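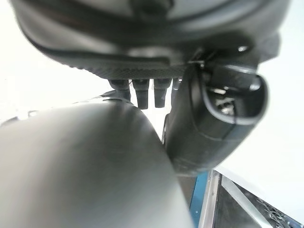
Dark grey casing with a crosshatched band along the lower rim.

How to clean and re-grease a sticky focus ring

I love old manual lenses, and I love them even more when the focus ring glides under one finger! If yours has gone stiff or gritty, the grease inside has probably dried out, and you can put that right in an evening. My test subject was a Fleser 109 that I bought in June for next to nothing (it felt as if it was packed with sand).

What you need

A set of small flat screwdrivers, a rubber gripping ring, cotton buds, lighter fluid, a light helicoid grease and a soft pencil. Lay an old towel on the table, then put a tray on top for the screws.

Taking it apart

Set the focus to infinity and leave it there. On the Fleser there are 3 tiny screws under the rubber grip, so peel the grip back slowly and slide it off. Loosen each screw a little at a time, then lift the ring straight up.

Now the important bit. Before you unscrew the helicoid, draw a pencil line across both halves. Turn very slowly, and the moment the two parts come free, mark that spot as well. Threads like these have several starting points, and if you go back in on the wrong one your lens won't reach infinity. I did exactly that on a Zusska years ago and spent a whole weekend on it!

Cleaning and greasing

Wipe the old grease out with buds and a drop of lighter fluid, working with the window open. Keep going until the buds come away clean. Let everything dry, then brush on a thin film of new grease. Thin! Too much will creep towards the aperture blades.

Putting it back

Line up your marks, screw the halves together and work the ring back and forth a few times before you tighten anything. Check infinity on something far off, like a chimney or a mast, then refit the grip.

Lucian Sârbu wrote in to say that the Jireš lenses have a locking pin as well, so look for that first.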